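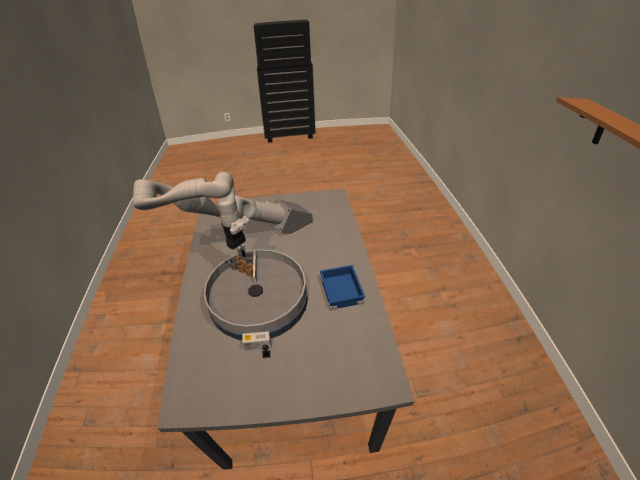
I've been putting off writing about the sorting table because every time I sat down to do it, something else needed fixing first. So, quick recap for anyone who missed the December post: Elikem and I share a bench at the Quansah workshop, and we're building a table where an arm picks up small cylinders and drops them where they belong. We're doing the whole thing in simulation before we bolt down anything heavy (my back thanks us). The ring is the work area, and the blue tray over to the right of it is where stuff is supposed to end up. Still empty, I know, I know!

Most of last week went into getting the gripper to come straight down. I had the wrist angle off by 4 degrees, and I swear I stared at that number for two evenings before Lamisi leaned over and asked why I was typing it in the wrong box. Same software, same menu, I just never scrolled. After that the arm stopped shoving things sideways and I could get on with the fun part, which is the ring itself.

The ring wall is low on purpose. Our first version was tall and looked great, like a little cake pan, but the fingers need room to get down near the inside edge and the tall one kept getting in the way. Elikem cut a test piece out of scrap so we could hold it up against the real bench, and we both said "nope" at the same time.
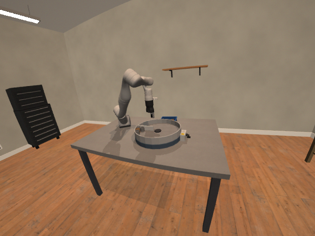 The other thing we changed was the walls and the light. If you only ever practice in one tidy gray room, the program gets spoiled, and then it falls apart when somebody flips a switch. So now the room changes between runs. I set up 1000 runs overnight, went home, and came back to find 961 of them had finished and the rest had died because I'd let the laptop go to sleep. Rookie move. I've turned that setting off now and put a sticky note on the lid too.

Oh, and the wall shelf! I spent way too long placing that. Aba says a shelf has no business in a sorting project and she's probably right, but our real workshop has one and I wanted it in there.
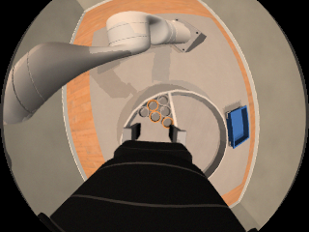
*Render: Kenji Ruiz-Ortega*

Kenji set up the wide view from behind the gripper, and it's the one I keep open while I work. You get both fingers and the container in one go, with the thin divider running in from the rim and the cylinders all bunched up on the left side of it. They're packed pretty close, so the next job is getting the fingers around one of them without bumping the neighbors. I'm thinking slimmer pads. Elikem is thinking a slower approach. We'll try his first since it costs nothing, and if it flops I'll order the pads on Monday.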